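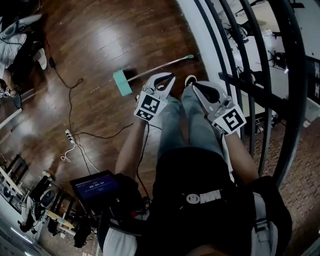 Figure 1. Glossy hardwood floor with broom, cables and power strip.

Workroom Upkeep, Unit 2: Floors, Cords and Light
Handout prepared by Hui-mei Ho and Fung-ping Wan, Clostham
Revised 2019-08-18

2.1 Scope
This unit covers dry cleaning of finished wood floors in rooms where people work at floor level and where power is supplied by loose cords. Wet cleaning and refinishing are treated in Unit 5. Students who missed the March session should read the Krajewska notes on floor finishes first.

2.2 Reading the surface
A glossy finish returns light in narrow bright streaks. Dust, hair and fine scratches are easiest to find along the borders of these streaks, where the contrast is greatest. On dark boards, pale dust is visible from standing height; dark grit is not, and has to be found by hand or by viewing the floor from a low angle. Inspect from two directions at right angles before sweeping. Mark scratches on the room plan and leave them for the finish inspection.

2.3 Order of work
Clear the cords first. A broom pushed against a loop of cable drags the loop along with the grit beneath it, and the grit marks the finish.
Shut down equipment in the correct order, then unplug at the strip. Hold the plug body, never the cord.
Lift the power strip and wipe its underside with a dry cloth.
Coil each cord in the direction it already tends to turn. Hang the coils clear of the floor.
Sweep along the length of the boards, from the far wall toward the door, in short overlapping strokes. Bristles stay in contact with the floor throughout.
Collect at intervals. A single large pile at the door is usually walked through.
Return the cords last – straight runs along the wall, slack gathered at the strip end.

2.4 Brooms
A soft synthetic head is suitable for finished wood. Stiff bristles are kept for concrete and outdoor steps. A metal handle should have a cap at the upper end, as the bare tube will dent a board if the broom falls. Store the broom hanging, head down and off the floor. Bristles that carry the weight of the broom take a permanent bend and no longer reach into the joints between boards.

2.5 Seated work on the floor
Where people sit directly on the boards, the area is swept before each period of use. Cords are kept out of the space needed for outstretched legs. Outdoor shoes carry grit in the tread, and the entrance mat is to be shaken out on the same schedule as the sweeping.

2.6 Overhead light
Ceiling tubes give even light for general work. A wall-mounted spotlight throws longer shadows and is useful for the low-angle inspection in 2.2. Exposed beams and corrugated panels collect dust on their upper faces and ridges. Dust these before the floor, with the cords still unplugged.

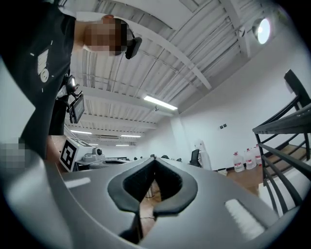 Should the lights be on or off while beams are being dusted?
Off, with daylight or a portable lamp standing well clear of the ladder. Tubes are left to cool before any cloth goes near them.

2.7 Reading for next session
Tsang, "Grit and Gloss", section 5. Bring the completed room plan with scratches marked.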